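Kitchens, Tables and Counters: The Gallery

Welcome to the kitchen corner of the Stedano house pages! I've been promising this gallery since the spring, when I started going around the house room by room, and of course the kitchen ended up with more pictures than any other room. I kept 59 of them at first, which is a silly number of pictures of bowls and counters, and then I was strict with myself (well, fairly strict).

What I love about kitchen things is that they get handled every single day. A good vase can sit on a shelf for a year without anybody touching it, but a measuring spoon works for its living. So this page is all about the working pieces: the scale, the bowls, the tabletop, the drawer of odds and ends. Most of them cost very little. A couple came from the Chowdary sale in August, where I went in for a lamp and came out with a box of mixing bowls and no lamp at all.

The notes run long in some places and short in others, because I had more to say about some things. If you only want the pictures, scroll away!

The notes on the big room

The kitchen is long and narrow with the window at the far end, so the light comes straight down the middle in the morning and leaves the corners dim. I spent two years thinking I needed a brighter bulb. What I needed was to move the tall cupboard away from the window, and once that was done the whole room woke up. It took a Saturday, a lot of pushing, and one scratched floorboard that now lives under a mat.

The walls are a warm off-white from the Monent range. I tried three samples, and the one I liked best on the card looked gray by dinnertime. Paint a big patch, bigger than you think, and look at it while you're cooking with the lights on.

The notes on drawers

I have a soft spot for drawers. There are 8 in this kitchen and every one of them has been emptied, wiped, argued over and filled again. The top one holds measuring spoons, the pastry brush, the little whisk and the spare batteries. The one below is all dish towels, rolled up so I can see each pattern from above. I was skeptical about rolling them (it sounded fussy), but I love it now. You can grab the striped one without disturbing the rest!

The bottom drawer is the lid drawer. I have made my peace with the lid drawer. Round lids on the left, square ones on the right, and anything without a partner goes in a bag until the end of the month — then out it goes.

The notes on color

When we moved in, every single thing I owned for cooking was white or steel. It looked very tidy and a bit like a dentist's office. Then I bought one yellow colander and that was the end of the all-white kitchen. I don't match things on purpose, but I do try to keep the colors pale, so that a pile of bowls on the counter looks cheerful without shouting. Pink, mint, butter yellow, a sort of washed-out blue. They get along with each other beautifully.

The one rule I have is that the big surfaces stay plain or dark. If the table is doing something quiet, the small things can be as silly as they like. I've broken the rule once, with a very loud checkered oilcloth, and it lasted until the first pancake breakfast.

The notes on baking by weight

I came to weighing very late. For years I scooped flour with whichever cup was clean and wondered why my loaves were different every week. A friend's Vovetti recipe booklet gave everything in grams, with no cups anywhere, and I nearly put it back on the shelf. I'm so glad I didn't! The seeded rolls on page 49 were the first thing I made from it and I've made them more times than I could tell you.

Weighing also means fewer dishes. One bowl goes on the scale, you set it back to zero, in goes the flour, zero again, in goes the sugar. No sticky cups lined up by the sink, and honey goes in straight from the jar, which feels like getting away with something.

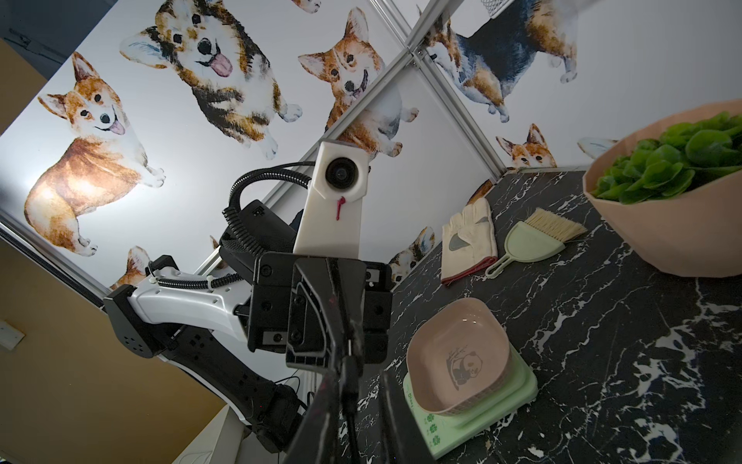 Pastels look their very best on a dark surface, and black marble with white veins running through it is about as good a background as you could ask for. I'm especially fond of how a light green kitchen scale and a pale pink bowl sit together, and the little prints along the front of the scale just make me happy. Do look inside the bowl, too, where a panda is sitting beside a tree branch! It's a lovely thing to find waiting on the bottom. A square bowl with rounded corners is handy for weighing as well — I like to pour out from a corner.

A few more notes on looking after things

Marble likes a soft cloth and plain water with a drop of dish soap. Keep lemon juice and vinegar away from it, and if you do spill, wipe right away and don't wait for the end of the recipe. I put a board down for anything with tomatoes.

Scales want a flat, steady spot, and they don't want to be stored underneath a stack of plates. Mine goes back to its own bit of shelf with nothing on top. Take the batteries out if you're going away for the summer.

Printed bowls get washed by hand in this house. I use the soft side of the sponge and let them dry upside down on a towel (a striped one, usually). The Chowdary bowls get the same treatment, even though they're sturdier and could probably survive a trip down the stairs.

The pantry is next, once I've labeled the jars. I've written out the labels for the flours and the beans so far, and the spices are still sitting in a shoebox on top of the fridge.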